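Ticket 1722: place pose too high on the sofa, folded stack task
Component: nollari-planner, wrist depth filter
Reported by: Marcela Tichý
Assigned to: Urmas Sakalauskas
Opened: 16 Apr 2023
Status: fixed on branch, waiting for merge

Marcela Tichý
Since the update to planner build 1014 the arm stops short on the sofa runs. The task is the usual one, folded stack on a soft seat. The approach is fine, the fingers come down over the seat, and then the controller reports contact and holds. Gripper state is open the whole time. No error in the Iden console, only the warning below, repeated until the task times out.

WARN place_monitor: surface height disagrees with plan, holding

The same build works on the table. I have restarted the planner and reloaded the wrist calibration. Neither made a difference.

Wrist view at the hold:
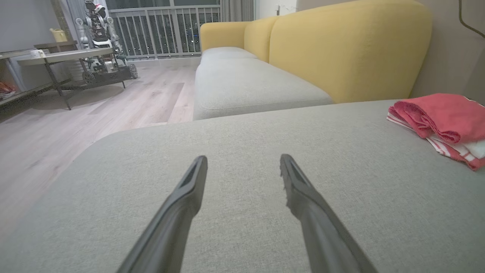

Hold position, fingers over the seat cushion, stack to the right.

Urmas Sakalauskas
Which seat height does the plan use? There are two sources for it now, the room map and the live depth. Can you send the value of surface_source from the run config, and the bag file if you still have it.

Marcela Tichý
surface_source is set to auto. Bag is in the shared folder under the ticket number. I ran it again with surface_source set to map and it goes lower, but then it pushes into the cushion, so that isn't a way round it.

Urmas Sakalauskas
Thanks. I replayed the bag. Two separate things are going on.

1. In auto mode the planner fits one plane to everything inside the region of interest. The region was widened in October for the Cuypers demo and never put back, so it takes in part of the folded stack as well as the seat. The fitted plane comes out tilted, and 19 mm too high at the place point.

2. The contact check compares finger height with that plane and not with the wrist force reading. It decides it has touched before it has. The force trace in the bag is flat throughout.

The table works because there is nothing else inside the region there. Calibration is fine, please don't redo it.

Marcela Tichý
Would the mask from the Binska segmenter help? It already labels the textiles.

Urmas Sakalauskas
Yes, for the first part. I have a branch that drops any point labelled as textile stack before the plane fit. It is called seat-plane-mask. To try it:

Check out the branch and rebuild the planner only.
Set surface_source to auto again.
Set contact_check to force.
Leave roi_margin alone for now, I want to see the mask work by itself.

Log the fitted plane on each run — the debug flag is plane_dump.

Marcela Tichý
Branch built and running. I started with the open gripper over the seat and the stack on the right side, to have the same sort of view as before.

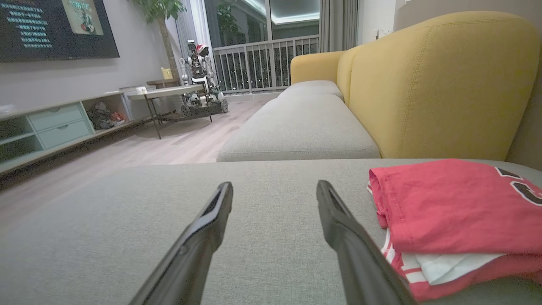 The first try failed at startup because the segmenter was publishing on the old topic name. I changed the remap in the launch file and after that the mask came through. The plane is level now and the height error in the dump stays under 2 mm. I did 17 runs with contact_check on force and had no early holds.

One thing left over. On two of the runs the mask arrived late and the planner used an unmasked cloud for the first fit. It corrected itself on the next cycle, but the arm paused for a moment.

Urmas Sakalauskas
That is the timestamp matching. The planner takes the newest cloud even if the mask for it has not arrived. I will make it wait for a matched pair, with a limit of 200 ms, and fall back to the last good plane after that. I'll put it in the same branch.

The remap should go into the default launch file too. Please commit yours.

Marcela Tichý
Committed. I also put roi_margin back to the value it had before October, as a separate commit so it can be reverted if the demo config still needs it.

Urmas Sakalauskas
Matched pair change is pushed. Replayed both late-mask runs from your bags and the first fit is masked in each. Merge request is open, Marcela to review. The force threshold for soft surfaces is still a fixed number and will get its own ticket.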